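What a month of bathroom sinks taught our robot 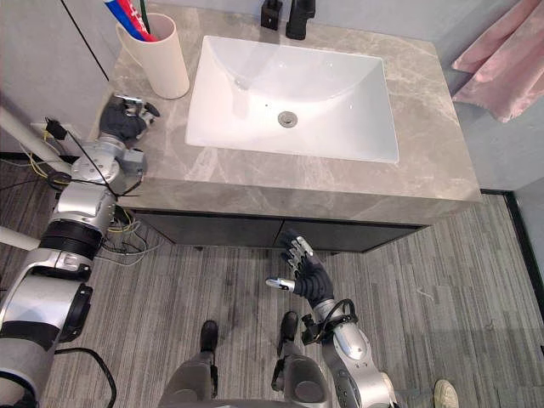

So, July is gone and so is most of my patience with toothpaste! I promised I'd write up what Armindo and I have been doing on the Dodura project, and the short version is that we wanted to know whether practising in lots of different bathrooms beats practising a lot in one.

We had 725 recorded runs to play with, all of the same sort of job (take something out of a cup by the sink, put it back, wipe the counter if asked). One model learned from runs in a single bathroom in Tudton. The other got the same number of runs, only spread over 8 homes. Then we took both to a house in Wollomdale that neither had seen and gave each of them 30 tries.

The one-bathroom model managed 8. I'd expected it to be bad, but it kept reaching for where the cup used to be in Tudton, which was a bit sad to watch. The mixed one got nearly 70 per cent of its tries right, and most of its misses were on shiny surfaces, white basins especially. Reynaldo Bañez thinks the reflections are throwing off the depth estimate. I think it's the handles, as thin things standing in a cup are horrible to grip from the side. We have a small bet on it.

One grumble about our own method: we changed the lighting between homes as well as the layout, so I can't say how much of the gain comes from which. Armindo wants to redo the Tudton set with the blinds open and shut before we claim anything, and he's right, annoyingly.

Next up is the Ocampo flat, where the taps are on the wrong side and the cup has a lid.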